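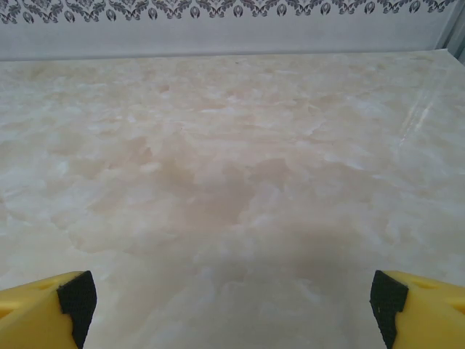 Wrist view, fingers open, table clear.

July, Kosby cell, started 9:40

Two-arm teleop, clasp case task. Relu on the leaders for the first block, me logging, Chiharu watching the streams. Aim for today is 100 usable demos. Total before we began was 2687.

Went back to the slower start pose. Last week's runs had the operator moving before the recording was up, and the first moments of each reach were missing. Now Relu holds still until I call it, then goes. He says the left leader is stiff at the elbow again. Loosened it a little, wrote it on the maintenance sheet.

Gloss on the tabletop is a nuisance for the wrist cameras. I'd still leave it. Gaetano wants that surface in the set and the Munteanu policy has to cope with it anyway.

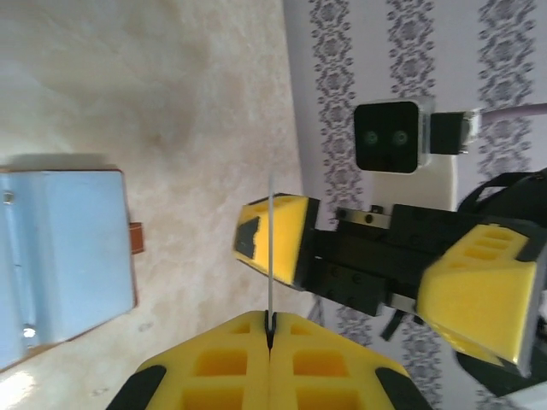 Do we keep a demo if the operator fumbles and recovers?
Keep it if the recovery is done in one go and the case stays on the table. Tag it "recovered" so Despina can filter on it. Throw it out if anyone reached in by hand.

Swapped operators after 40. Dorin grips later than Relu and brings both arms in together, where Relu parks one and works with the other. I don't want to coach that out of him. Asked him only to stop regripping once he has hold of something, as the extra squeezes end up in the gripper channel and the last model copied them. 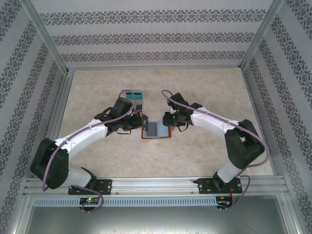

Also asked him to finish every demo with both arms back at rest before I stop the recording. He forgot on the first few and I cut those.

Replay check on Dorin's block still to do. Target for the full set is 3075, so a few more sessions like this. Ask Gaetano whether he wants the Prornovstead runs merged in or kept apart.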